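TEXTILES IN THE HOME: CARE, WEAR AND REPAIR
Handout for Unit 6: Washing and Storing Sports Clothing
Module leader: Bríd Breathnach
Revised 21 Dec 2021

Purpose of this unit

Unit 5 dealt with wool and other animal fibres. The present unit turns to clothing made for sport and to the everyday garments which copy its style. Students are expected to have read the chapter on fibre types before the seminar and to bring the care label notes they made for Unit 2.

By the end of the unit, students should be able to read a care label in full, sort a mixed wash by fibre and colour, and explain why a printed garment calls for different handling from a plain one.

1. Fibre and finish

Sports clothing is sold in cotton, in polyester, and in blends of the two. Cotton takes up water readily and holds it, so a cotton top becomes heavy during exercise and dries slowly afterwards. Polyester takes up very little water. Sweat moves along the surface of the yarn and evaporates from the outer face of the cloth. The drawback is that polyester holds on to body oils, and with them odour, after a cool wash.

Fabric softener should be avoided on polyester sportswear. It leaves a coating on the yarn and interferes with the movement of moisture. Where odour persists, the garment may be soaked in cool water with a little detergent before washing.

2. Elastic

Elastic is usually the first part of a garment to fail. The rubber or elastane core is damaged by high heat, by chlorine bleach and by long exposure to sunlight. In a gathered waistband the elastic is stitched under tension, and a single broken row of stitching will let the cloth slide and bunch to one side.

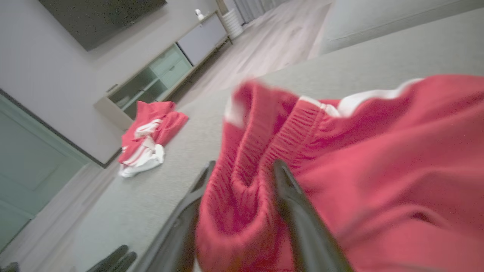 Fig. 1. Gathered elastic, with the fabric folded into fine pleats.

A waistband which has lost its stretch can be replaced at home if it sits in an open casing. Elastic sewn directly to the cloth must be unpicked first, and students should allow a full practical session for this. Worked samples are kept in the Wubshet Room and may be borrowed overnight on signature.

3. Colour

Red and navy dyes are the most likely to run in the first few washes. The usual test is to press a damp white cloth against an inside seam and look for a stain. Garments which combine a strong colour with white trim need particular care. They should be washed alone or with similar colours, taken out as soon as the cycle ends, and never left in a damp heap.

Commercial colour-catching sheets may be used as a precaution. They do not replace sorting.

4. Printed letters and numbers

Lettering is applied by screen printing, by heat transfer, or as a separate piece of cloth stitched in place. Stitched lettering lasts longest. Transfers tend to lift at the corners once the adhesive has been softened repeatedly by heat. Printed garments should be turned inside out, washed cool and dried flat or on a line. An iron must never be placed directly on the print.

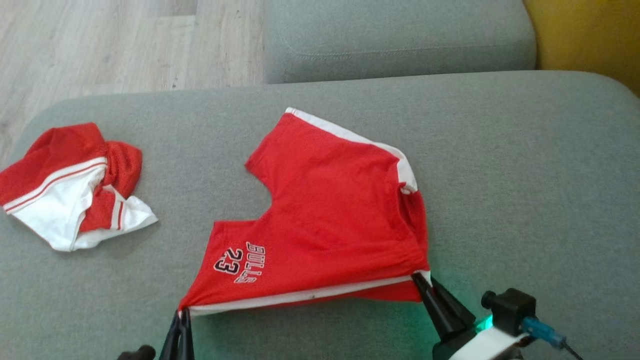
Kieran Ó Súilleabháin, commenting on last year's version of this section, wrote that the advice on drying was too strict, as his own printed tops had gone through a tumble dryer on low for years and the lettering had stayed flat. The point is accepted for some modern prints. The care label takes precedence in every case, and where it is missing the cooler method should be followed.

5. Storage

Clothing should be clean and fully dry before it is put away. Printed areas should not be folded face to face, as they may stick together in a warm cupboard. A sheet of plain tissue between the layers is enough.

Assessment

Students will submit a care plan for 2 garments of their own choice, with 300 words on each. Plans are to be handed to Ultan Lynch before the end of December. Late work is subject to the usual deduction.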